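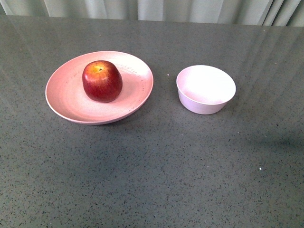

Skatton shallow plate in pink: six months of daily use

I bought six of these in January from the Skatton shop in Clelthorpe, to replace a set of stoneware that had chipped its way down to two. They have been used every day since, mostly for breakfast and lunch, and they go out into the garden when the weather allows. I paid full price for them.

What you get

The plates are sold singly or in a box of six. Mine came in the box, with a sheet of tissue between each one and no plastic. There is a care leaflet, printed very small. The range also has a bowl and a side plate, neither of which I have tried, and a beaker which my sister owns and does not rate.

The colour is called Rose on the box. It is nearer to salmon, and quite dusty. On the website it looked a good deal brighter, so if you want a strong pink I would go and see one first. Against our dark grey speckled worktop it looks well. Against a pine table I found it a bit flat.

Shape and size

It is a shallow round plate with a wide rim that comes up gently from the middle. The flat part is smaller than you might expect from the overall width. A sandwich and a few crisps fit without trouble. A full roast dinner does not, or at least the gravy ends up on the slope and runs back down into everything else. Two slices of toast have to overlap.

The rim is easy to get hold of, and I can carry a loaded plate in one hand. My neighbour Ama Osei has arthritis in both thumbs and asked where they came from after using one here. She has since bought two and says they are the only plates she can lift out of the rack without thinking about it.

Fruit is what the middle suits best. We keep one plate out as a place for whatever needs eating next, and it does that job better than the old fruit bowl, where things went soft underneath. A single red apple sits happily in the well, even a little off centre, and the pink does it no harm. I would not pile it high. Plums are fine, and so are satsumas in a single layer. Grapes are better in a bowl.

The surface
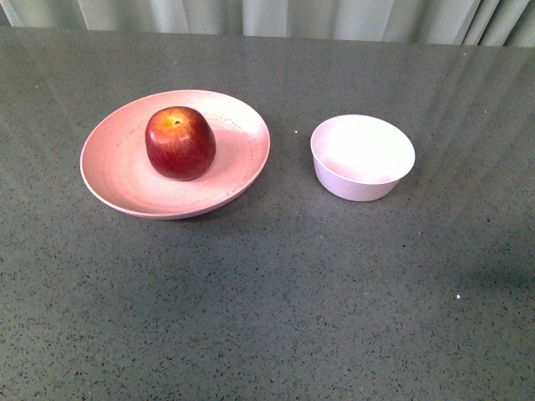 Staining was my main worry, and the results are mixed. Tomato sauce left overnight gave one plate a faint orange tint which took three washes to shift. Beetroot was worse, and I now use something else for it. Tea, jam and egg yolk have all come off with an ordinary sponge. The finish is matt and slightly mottled, so small marks do not shout at you in the way they would on plain white. There is some small raised marking along one side of the inner rim, too faint to read from where you sit, and crumbs and dried yolk do collect in it. A soft brush gets them out.

Knife marks show if you hold the plate up to the window. They are fine lines and I cannot feel them with a fingernail. I would not cut steak on one every week.

Washing and heat

The leaflet says top rack of the dishwasher, low temperature. I followed that for four of the plates and washed the other two by hand. The hand-washed pair have kept their colour slightly better, but you need to put them side by side to see it. They do not go in the microwave, according to the leaflet, and this has been the biggest nuisance in our house. Everything has to be warmed in something else and tipped out. Nima Bagheri, who lodges with us, has gone back to using his own plate for that reason.

Compared with the Jallham

Before buying I borrowed a Jallham plate of much the same width. It is heavier, has a steeper rim and feels more like a proper dinner plate. It also costs about 15 pounds, which is too much for me when several are needed. The Garg picnic plate is cheaper than either, but it flexed when I cut into a pork pie and I sent it back.

Would I buy it again

Yes, for breakfasts, lunches and outdoors. I would not have it as the only plate in the cupboard, and anyone who relies on a microwave should look elsewhere. I have dropped one on the kitchen floor twice and it has a small dent in the edge but no crack. Replacements can be bought singly at the same price, though the shop was out of Rose when I last went in and only had the grey.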